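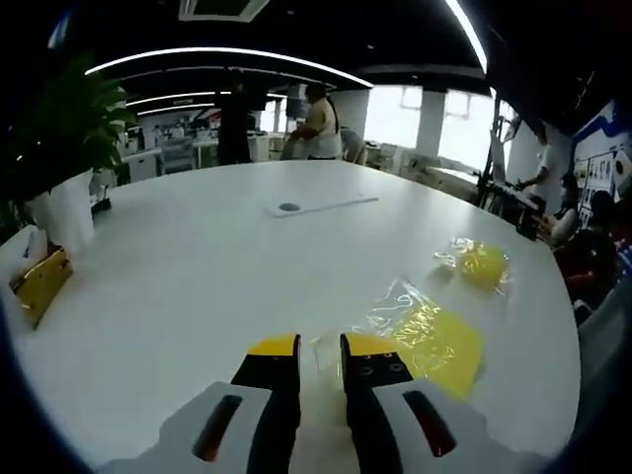
Bhupendra Rastogi reports that his Adcombe softener went into regeneration at midday and left the kitchen tap without soft water until evening. The clock had been left at the factory setting. Complete this section before first use.

4.2 Setting the clock and hardness

1. Close the bypass valve.
2. Hold SET until the hour digits flash.
3. Enter the time with the arrow keys. Press SET.
4. Enter the hardness value from your water report. The factory value is 8.
5. Enter the capacity. For the Mositz resin tank, enter 3000. 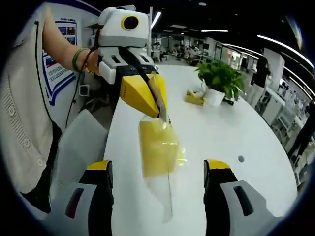
6. Select the regeneration time. 2:00 a.m. suits most households.
7. Press SET and open the bypass valve slowly.

Note: After a power failure, the clock must be set again. Hardness and capacity are kept in memory.

Caution: Do not open the brine valve during regeneration. If code 33 appears, unplug the unit and see section 6.1.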